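4.2 Wet storage and the two racks

In the second part of the study we look at what happens to dishes between the end of a meal and the moment when they are clean and in the cupboard. Our earlier interviews showed that people describe this time as one step ("I do the dishes"), but the diaries show a chain of small decisions. A plate may be rinsed and left in the sink, a mug may wait on the counter until evening, and a cup may go into the machine directly. We call these resting places stations. In the shared kitchens of the Kutitz building we defined 5 stations: table, counter, sink, drainer and dishwasher.
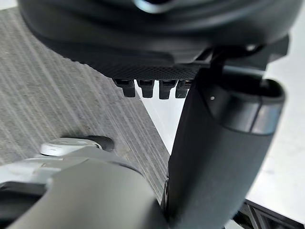 Why is the drainer a station of its own and not a part of the sink? Residents treat it differently. An object in the sink is understood as dirty, while an object in the drainer can be clean, rinsed or only parked there, and the next person has to guess.

This guess is the main source of double washing in our diaries. Huệ Mai, who coded the entries from February, marked an item as "uncertain" when two residents gave it a different state on the same evening. Most of the uncertain items were plates. Mugs and cups were rarely uncertain, because people looked inside them and decided from the stain.

The shape of the object also matters for the choice of a rack.
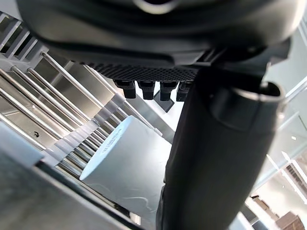 Cups are light and they move easily when a rack is pulled out or pushed back, so residents in the Brerik kitchen preferred to put them between other, heavier dishes. When the rack was nearly empty, they often left the cups on the counter and waited for company for them, as one resident wrote. Plates were loaded at once, even alone, if a free slot was near the front.

4.3 Distance between stations

We expected that a short distance between the sink and the dishwasher would make direct loading more frequent. Florêncio Henriques measured the walking path in each kitchen, and Toàn Đàm compared it with the diaries. The result was weaker than we expected. 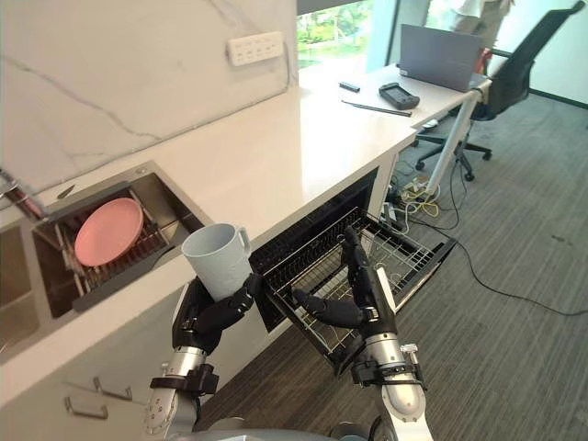

The height difference seems to be more important than the walking path. To load a lower rack a person must bend, and this is an effort which many residents avoid when they hold only one item. The drainer does not ask for it. In the layout of Figure 3 the sink is set into the same counter under which the dishwasher is built, and a plate can stand upright in the drainer while the machine is open and its rack is pulled out. The walking path in such a layout is very short, but the drainer still competes with the machine, and for a single plate it often wins.

Figure 3. Sink with drainer and open dishwasher under one countertop.

Kálmán Pálfi proposed to treat the open door as a sixth station, as residents put things on it for a moment — mostly lids and cutlery. We did not follow this proposal, but we kept his notes for the next round. 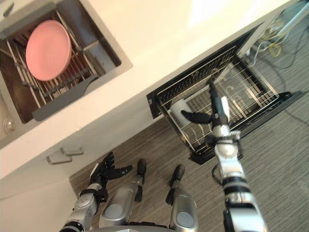
A second effect concerns the end of the chain. When the machine was finished, residents emptied it in one go, but they did not empty the drainer at the same time. Items in the drainer stayed until someone needed the place or the item itself. Bảo Phan found the same habit in the Plelley kitchen, where the drainer served as a small open cupboard for the favorite plates. We return to this point in Section 5, where we discuss whether a drainer should be counted as storage.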